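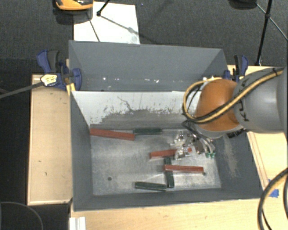
Vol. 4, No. 386

Dasorbridge Allotments list
Reading time: 2 minutes
Print this page | E-mail this page

Subject: Re: Water butts and the August hosepipe rules
17 March 2023

> Does anyone know if we can still fill butts from the
> standpipe this summer? The notice on the gate only
> mentions hosepipes. I have two butts on plot 5 and
> would like to top them up before I go away.

Yes, you can, but by can or bucket only. The rule from last year stands: no hose left running into a butt, and no hose at all in August. The notice will be reworded when the gate is painted.

If your butt runs dry every summer, look at the roof first. A small shed roof gives some 5 litres from a light shower and most of that is lost if the gutter sags. Mine was packed with moss. I cleared it and put in two new brackets from Kallov, and the butt has been full since January.

Put a lid on it as well. Mosquitoes were bad along the Wurkadance side last year and open tanks don't help.

Any old tank or bin will do for storing water provided it held nothing nasty before. Scrub it out and leave it a day before filling.

Ng, plot 4

Comments

We use a bit of old net curtain under the lid. Keeps leaves out too.

Is the standpipe by the lower gate back on yet? It was off on Sunday.

Lower gate is still off. Use the top one.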